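Plate Waste and Table Noise in a School Canteen
Project report, Remedios Casado and Kobe Van Loon

1. Background

The canteen at Bunel serves one hot meal at midday. Earlier reports from the school covered the cost of food waste but left out the serving method. We compared two methods: portions plated by kitchen staff, and portions taken by pupils from a shared dish. Sound level was added later at the request of our supervisor, Ms De Bruijn. 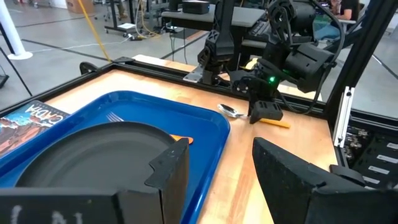

2. Method

Leftovers were scraped into a lidded bucket and weighed on a kitchen scale reading to the nearest gram. Bones, peel and paper napkins were removed before weighing. Each method ran for 7 meals with the same menu in the same order. The sample was 60 pupils, all from the lower years. Drinks were not weighed.

Readings were entered in Wastomness, a spreadsheet template written by last year's group. Its column for soup did not convert litres to grams correctly and we replaced the formula. Readings already entered were recalculated.
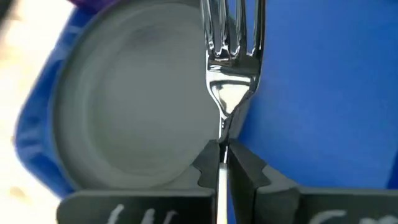 Sound level was taken with a hand-held meter at three points: by the hatch, in the middle of the room and next to the windows. The meter stood on a folded cloth to reduce vibration from the table top.

3. Results

Leftovers per pupil were lower when pupils served themselves. The difference was clear for potatoes and rice, small for meat and absent for salad. Food left in the shared dishes was weighed separately and cancelled part of the gain.

The room was louder under self-service, mainly at the middle point. We did not separate voices from crockery.

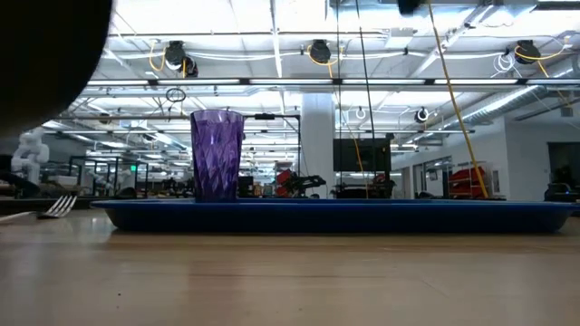
4. Limits

The two methods were run one after the other, so a change in appetite between the periods cannot be ruled out. Two pupils changed sitting part of the way through and their readings were kept. The Ilis building has a smaller canteen with a carpeted floor, and our sound readings should not be applied to it.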